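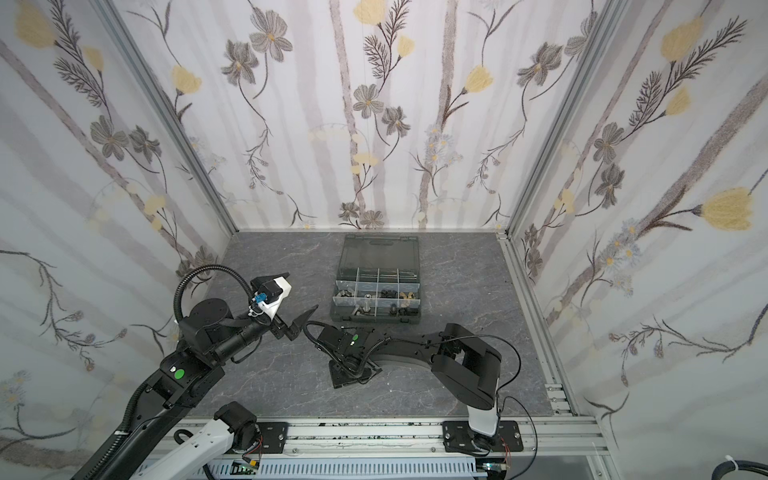 금요일 밤 아홉 시에 회사에 남아 있는 사람은 둘 중 하나다. 일을 너무 좋아하거나, 낮에 뭘 망가뜨렸거나. 나는 물론 후자였다. 오후에 내가 플래너 설정 파일을 정리한답시고 건드렸는데, 그 뒤로 왼팔과 오른팔이 서로 말을 안 했다. 비유가 아니고 진짜로 메시지가 안 갔다! 왼팔은 오른팔이 어디 있는지 모르고, 오른팔은 왼팔이 아예 없는 세상에 살고 있었다.

우리 플래너 이름은 스티민이다. Stimine이라고 쓰는데 다들 제멋대로 읽는다. 카빈다 사하는 "스타이마인"이라고 우기고, 나는 입사 첫 주에 스티민이라고 말해 버린 뒤로 고칠 기회를 놓쳤다. 하는 일은 단순하다(말로는). 두 팔이 부딪히지 않으면서 부품 정리함 뚜껑을 열고, 나사를 꺼내고, 다시 닫는 길을 찾는 것. 사람은 전화 받으면서도 하는 일을 스티민은 한 번에 후보 경로 2000개를 뿌려 놓고 고민한다. 그러고도 가끔 "해 없음"이라고 답한다. 해가 왜 없어, 내가 방금 손으로 했는데.

아무튼 나는 의자를 바짝 당기고 로그를 읽기 시작했다. 처음 한 시간은 괜찮았다. 편의점에서 사 온 삼각김밥도 있었고, 오류 메시지도 다 아는 얼굴들이었다. 시간 초과, 시간 초과, 변환 행렬 없음, 또 시간 초과. 그러다 771번째 줄에서 손이 멈췄다.

"왼쪽: 먼저 하세요."

나는 김밥을 내려놓았다. 그 밑에 한 줄이 더 있었다.

"오른쪽: 아니에요, 먼저 하세요."

솔직히 좀 무서웠다. 불 꺼진 복도를 한 번 돌아봤고, 괜히 헛기침도 했다. 로그를 내려 보니 같은 대화가 끝도 없이 이어졌다. 먼저 하세요. 아니에요, 먼저 하세요. 그럼 같이 할까요. 아니에요, 부딪혀요. 먼저 하세요. 우리 이모들이 식당 계산대 앞에서 하는 것과 똑같았다. 다른 점이라면 이모들은 결국 누가 카드를 던지기라도 한다는 것.
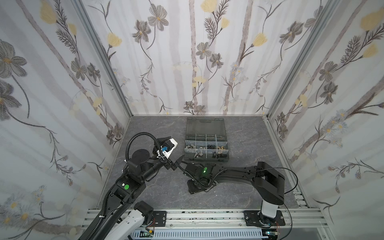 나는 카빈다한테 전화를 걸었다. 신호가 한참 가고 나서야 받았는데 뒤에서 아이 우는 소리가 났다.

"로그에 존댓말이 나와요."

"뭐가 나온다고요?"

"존댓말이요. 팔 두 개가 서로 양보를 해요."

잠깐 조용하더니 카빈다가 웃었다. 그것도 아주 길게.

"그거 자밀라 거예요. 아직 남아 있었네."

자밀라 사마라쿤은 내가 들어오기 전에 플랄렌으로 옮긴 사람이다. 나는 얼굴도 모른다. 이름은 코드 곳곳에서 봤다. 주석이 친절하고, 변수 이름이 길고, 가끔 "여기 만지기 전에 물 한 잔 드세요" 같은 말을 써 놓는 사람. 카빈다 말로는 자밀라가 교착 상태 처리 부분을 짜면서 디버그 메시지를 전부 대화체로 넣었다고 했다. 한국어 공부도 할 겸. 그러다 교재에서 양보하는 표현을 배운 주에 하필 그 부분을 짰다는 거다.

"평소엔 왜 안 보였어요?"

"우선순위가 정해져 있으면 양보할 일이 없으니까요. 혹시 설정 파일에서 우선순위 지웠어요?"

나는 대답을 안 했다. 지웠다. 왼팔 값도 100, 오른팔 값도 100이길래 쓸데없는 줄이라고 생각했다. 그런데 그 줄 바로 밑에, 값이 같으면 왼팔에 가산점을 준다는 줄이 하나 더 있었고, 나는 그것까지 기분 좋게 날렸던 것이다. 깔끔해졌다고 커밋 메시지까지 신나게 썼다. "불필요한 항목 제거"라고. 아, 지금 생각해도 얼굴이 뜨겁다.

전화를 끊고 두 줄을 되살렸다. 정말 두 줄이었다. 그런데 바로 실행을 못 하겠는 거다. 저 둘이 오후 내내 서로 먼저 하라고 했다고 생각하니까 뭔가, 끼어드는 기분이 들어서. 그래서 쓸데없는 짓을 했다. 자밀라의 메시지 목록을 열어 본 것이다. 교착이 오래 가면 나오는 문장이 따로 있었다. "오늘은 날씨가 참 좋네요." 그보다 더 오래 가면 "댁은 어디세요?" 맨 끝에 있는 문장은 한 번도 출력된 적이 없었다. 거기까지 가려면 사흘을 내버려 둬야 했다.

"그동안 감사했습니다. 제가 먼저 할게요."

그 밑에 주석이 있었다. 퇴사 전날 마지막으로 수정. 코드는 그대로, 문장만 바꿈.

나는 그걸 몇 번 읽었다. 페트라우스카스 팀장님이 다음 주부터 로그를 영어로 통일하라고 했고, 그 작업 담당이 나였다. 할 일 목록에도 적혀 있었다. 대화체 메시지 전부 삭제, 오류 코드로 대체. 예상 소요 시간 3시간. 고객사 노나드에서 로그를 받아 보니까 당연히 그래야 하는 일이고, 나도 회의 때 고개를 끄덕였다.

실행 버튼을 눌렀다. 로그가 주르륵 올라가다가 한 줄에서 잠깐 쉬었다.

"왼쪽: 그럼 제가 먼저 할게요."

"오른쪽: 네, 천천히 하세요."

그다음부터는 숫자만 나왔다. 관절 각도, 속도, 충돌 여유 거리. 나는 식은 삼각김밥을 마저 먹으면서 할 일 목록을 다시 열었다. '전부 삭제'에서 '전부'를 지우고, 한참 커서만 보고 있다가 '내부용은 따로 보관'이라고 고쳐 썼다. 그리고 물을 한 잔 마시러 갔다.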